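Sandach (novel)

Sandach is a comic novel by Chrysoula Tsakiris, and I've been looking after this entry for a while now, so forgive me if I get carried away in places. It was her second book, after Fiadzo, and it's the one most people have on their shelves if they have anything of hers at all. My own copy came from a charity shop with a bus ticket tucked in at chapter four.

Plot

Maren, a piano tuner in her thirties, comes home to the small town of Sandach in April to empty her late aunt's flat. She plans to stay a week. Then she finds out that the flat has been promised to two different people, one of them being Joel, the man she once left at a ferry terminal – and the other being Joel's mother! Most of the book is the three of them sharing one kitchen and being terribly polite about the milk.

I won't give away the ending, but the last 30 pages move at quite a lick compared with everything before them, and I know readers who felt rushed. The ferry terminal does come back.

Characters

Maren tells the story, and she's funny and a bit unfair to everybody. Joel repairs outboard motors and hardly speaks until chapter nine. His mother, Mrs Pell, gets all the best lines (her row with the gas board goes on for almost 80 lines without a paragraph break, and I've read it aloud to people who didn't ask). The aunt appears only in letters, which are set in italics in the hardback and in plain type in the paperback.

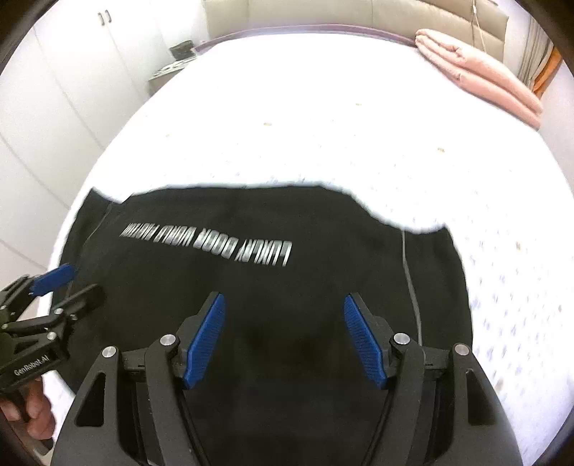
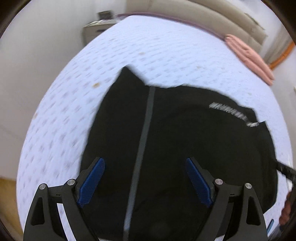 Publication and editions

The novel first came out in hardback from Wireo, a small press that mostly did cookery and walking guides up to then. The paperback followed from Trunero with a new cover and a few small corrections. Chapter six is the one to check if you want to know which text you've got: in the hardback Joel's boat is called Petrel on one page and Plover on the next, and the paperback settles on Plover.

There was also a signed run of 100 copies with an extra letter from the aunt at the back. I've only seen photocopies of that letter. It's short, mostly about damp, and I rather love it.

This entry was last checked against the paperback on Feb 16, 2024.

Reception

Reviews were kind without being loud. The usual complaint was that Maren takes far too long to ask Joel the obvious question, and I do see that – I wanted to shake her by page 115. Fans of Fiadzo tended to miss the bigger family in that book, while people who came to Sandach first often find Fiadzo crowded when they go back to it. I'm in the second camp.

Related works

Mrs Pell turns up again in a short story, "The Meter Reader", set two winters later. You don't need to have read the novel to follow it, though the joke about the milk will pass you by.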